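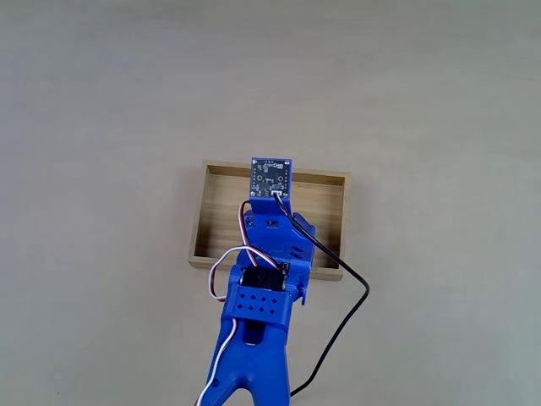
The Fothergill arm over its tray.

Call for participants: Kunetti student arm project

We're after students who doubt things. The Kunetti club has a 3D-printed arm, a wooden tray and a head full of other people's promises about what home-built robots can do. We'd like to find out which ones hold up.

I've run school robotics for long enough to distrust a demo. An arm that does its trick once for parents tells you very little, so this term each team will do the same task 200 times and write down every miss. It's dull work. If you want flashing lights and a trophy, the Otovier competition opens in April and Liam Wainwright can give you the forms.

What you'd be doing: printing and replacing parts, rerouting servo and sensor cables (they snag, whatever the build guide says), changing code and keeping an honest log. Last year's log ran to 1,929 entries, and I'd argue with a fair few of them.

You don't need coding experience. You do need to turn up, label your work and put up with being asked how you know. Years 9 to 12 are welcome. There's no pay and no certificate -- I've never met an employer who read one.

To apply, send Ashley Oakley a paragraph on a claim about robots you don't believe, and how you'd test it. Please don't tell us you're passionate. Applications close August 25, 2018.

Lorraine Heywood
Project lead, Kunetti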